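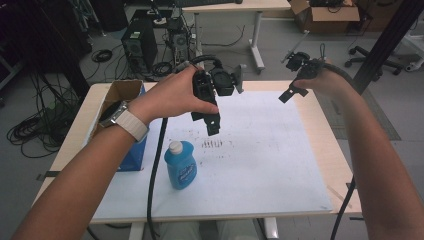
Jasmina at the board, both grippers in hand.

The Hattar club logged demonstrations in blocks of 1000. Jasmina Janevski had the table until 8. Kauko Kokkonen sat out of her way and read the joint values off the log.

"Left is drifting," he said.

"How much?"

"Enough to fail the check."

She lowered the left gripper over the blue bottle, closed it on the cap, opened it, and backed off. The log took the episode as number 1267. Kauko marked it bad.

"It was a clean grasp."

"The grasp was clean. The zero is off."

She set both grippers down and reran the calibration from the first page of Damir's notes. Step four was in his handwriting and contradicted step three. She followed step four. The offset cleared.

"Do we keep 1267?" Kauko asked.

"Keep it. Label it."

He typed the label. She picked up the grippers and asked for the next number.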